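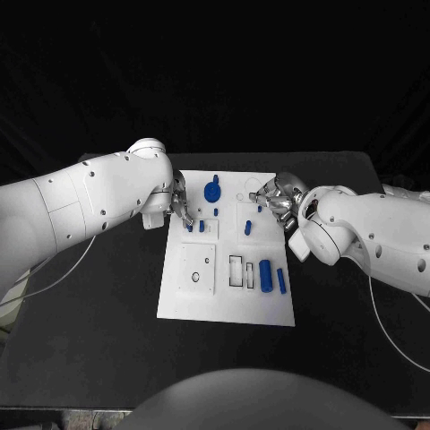
Dundard Assembly Board - white panel with blue parts

Sold by Pacheco, Wadport. Stock number 623. In stock, normally sent out the same day if you order before lunch.

I've been selling the Dundard for a good while now and it's still the board I'd pick if you made me choose. It's a flat white rectangle with outlines and cut-outs on it, plus a set of blue parts that go where they're meant to go (or don't, if you're me on a Monday morning). You lay it on a table and off you go. There's no app, and no charger to lose down the back of the cupboard!

People buy it for all sorts. I've had orders from a hand therapy clinic, two secondary schools, and a chap who wanted something for his dad to fiddle with of an evening. The parts are small, so please keep it well away from toddlers - I do mean that.

What I like most is that it doesn't slide into being easy. The big pieces lull you a bit, then you get to the little pegs and your fingers suddenly feel like sausages. I timed myself when the first batch came in and I'm keeping the result to myself.

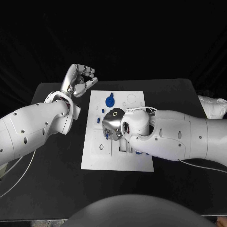 The Dundard board laid flat on a black tabletop.

A word about tables. I'd go for a dark one if you've got it, or put a plain dark cloth down, as the white edge shows up nicely and you're not hunting for it. Glass is a pain. Give yourself elbow room on both sides too, especially if you're working with both hands, and set the board square in front of you before you tip anything out.

Reinaldo Prado, who buys for a college workshop and has had 6 of these from me, swaps his between groups all week and says the only thing he's ever lost is pegs. So we now do a spares bag. It's made by Kustach, same as the board, and you can order it on its own without ringing me up to plead. 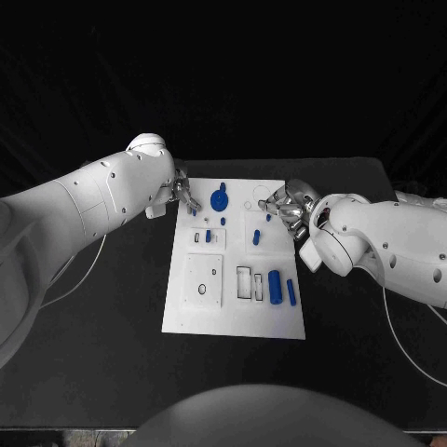 The question I get asked more than any other is where to start, and my answer is always the same: start big. Get one large part down and you've got something to judge the rest by. I usually go for the disc near the top, the blue one like a gear with a short peg standing up in the middle, and then have a look at the round outlines printed to the right of it. After that I go for the small pegs, one at a time, held right at the tips of the fingers. If you grab them lower down your hand blocks the view and you end up poking about blind.

Cleaning is a damp cloth and nothing fancier. No bleach, please.

Returns: 18 days, all parts present, and do check under the sofa first.

Related: Kustach spares bag, Dundard carry sleeve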